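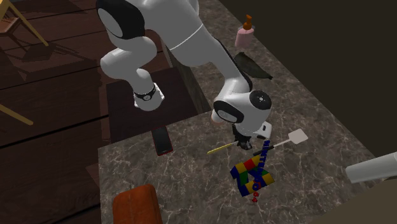
Sim scores vs. real arm scores: can I trust the ranking if the clutter is different every time?

Asked by Liudmyla Vasylenko

Hello everyone, and thanks in advance for reading, because I know I go on a bit. I'm a second-year grad student and I've been handed the evaluation chapter of a paper on picking things up from a cluttered counter. We have four policies. Each one gets run in simulation on a stone countertop with assorted household things spread over it (a spatula, a pump bottle, a block toy, that kind of stuff), and the layout is redrawn from a random seed at the start of every episode. Then we run a much smaller set on the real arm in our lab at Cilton.

I did 1,000 sim episodes per policy. The best one, which we call Gultholm, finished 902 of them. The weakest finished 502. So far so good, and my advisor was pleased. The trouble is that on the real arm I only managed 17 trials per policy before we lost our slot on Tuesday, and there the top two trade places. Gultholm comes second.

My questions are really these. Is the sim ranking worth anything if the top two flip? And should I be using the same seeds for all four policies? Right now every policy got its own fresh seeds, and I'm starting to have a bad feeling about that.

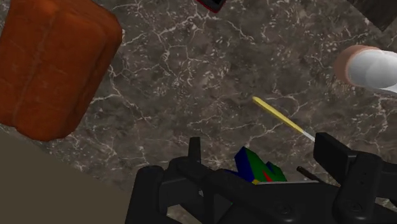

I should add that the wrist camera is where most of my failures seem to come from. When the fingers are low, the gripper hides a good part of whatever it is going for, and two thin tools lying nearly parallel look very much alike from up there. Gultholm uses both views and the other three use only the overhead one, if that matters to anybody.

3 answers

Nazar Hnatiuk

Oh, I feel for you, I had almost this exact chapter to write once! Take the seeds first. Yes, please use the same ones for every policy. Some layouts are simply mean (handle under another object, target right up against the edge of the counter), and if one policy draws more of those than another you are partly measuring luck. With 1,000 episodes that mostly washes out between your best and your worst, so I wouldn't lose sleep over 902 against 502. It can still matter between two policies that sit close together. With shared seeds you can also go episode by episode and look only at the ones where the two disagree, and I found that far more useful than the totals.

As for the flip, 17 trials is very few. One or two lucky grasps will swap first and second place and you'd never know. I would report the real numbers with intervals next to them, say plainly that the top two can't be separated on hardware, and check whether the bottom two keep their order. Don't drop the real results, whatever you do. Reviewers like to see them even when they're messy.

About the wrist view, try an ablation where you blank it out for Gultholm and rerun the same seeds. If the score hardly moves, the policy wasn't leaning on it much and your failures have some other cause. If it falls a lot, then I'd look hard at how your simulated wrist camera is mounted compared to the real one. Ours was tilted a few degrees off and it cost me most of May.

Romaniuk

sim numbers never match, just do more real trials

wirkotwood_lab

Agree with Nazar on seeds. One small thing to add: set up the real scenes from a handful of the sim layouts if you have the same objects or close to it. Print the overhead render, tape it up by the table and place things by eye. It's slow and a bit tedious but then at least you're comparing like with like. Also log the grasp and the lift separately. Two of our policies had the same overall score and one was dropping nearly everything on the way up, which we'd have missed completely.

Related questions
How many episodes before a success rate settles down?
Fixed seeds or fresh seeds for policy evaluation
Wrist camera view blocked by gripper fingers
Matching stone textures between render and lab
Confidence intervals for small numbers of robot trials
Recently active: parallel gripper slips on thin handles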